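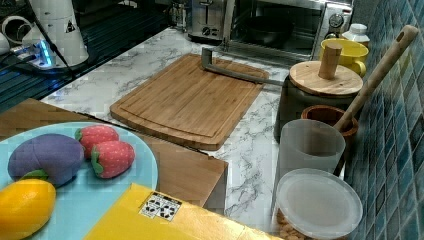
List archive: bench-practice / Kitchen cell rules

Re: [bench-practice] Draft 2 of the counter rules
From: Babak Talebi
16 June 2019

Bahman Moradi wrote:
> Attached is draft 2. Main changes: a keep-out line at 700 mm
> from the arm base while the drives are on, a reset sheet to be
> signed before every run, and a "standard layout" for the counter
> so that Lurow and Rakia can compare results. Mehrangiz and I
> think it can go out as it stands. Objections by the end of
> the month please.

I have objections.

Start with the 700 mm. Where does it come from? Draft 1 said 500 and gave no source, and draft 2 says 700 and gives no source either. I asked Shahram and he thinks somebody measured the reach with the gripper folded. If that's so, the line is in the wrong place and we'd be telling new people they're safe behind it. Either show the reach and stopping distance for the arm with the tool on, or take the number out and say "stay out of the cell while the drives are on", which I could live with.
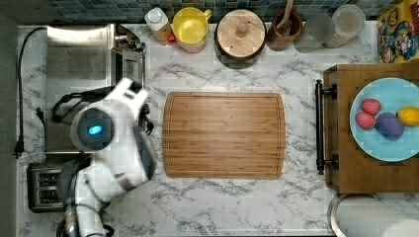

The layout rule bothers me more. "Counter to be arranged as in the standard layout" sounds fine until you try to check it. Does a plate have a fixed position, or is it anywhere on the tray? Is a jar with something in it the same object as the same jar empty? Which way does a handle point? I went through the Ghasemi set with Fereshteh in February and we could not agree on whether two setups counted as matching, and we were both trying to be generous.

Cables get one line in the whole draft ("to be kept tidy"). Tidy isn't a requirement. Say who checks that the arm cable has slack through the full motion and who checks that it can't drag across the counter, and say when.

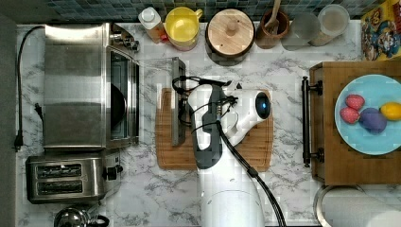

As for the reset sheet, I know what will happen to it. We had one at Prester. It was signed at the end of the day, in a single pen, for every run. What did help there was a photo from the same fixed camera before each run, saved with the log. It takes a few seconds and I can argue with it later, which I can't do with a signature.

Also please drop "meets accepted safety practice" from the cover page. Accepted by whom? We haven't done a risk assessment that I've seen. If there is one, post it.

I'm not against having rules. I'd sign a one-page version tomorrow if each line could be checked by someone who wasn't there. 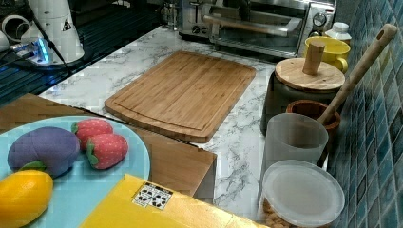
Counter with cutting board, toaster oven and plate of toy food.

Bahman, can you send the source file for section 2? The PDF won't let me comment.

Babak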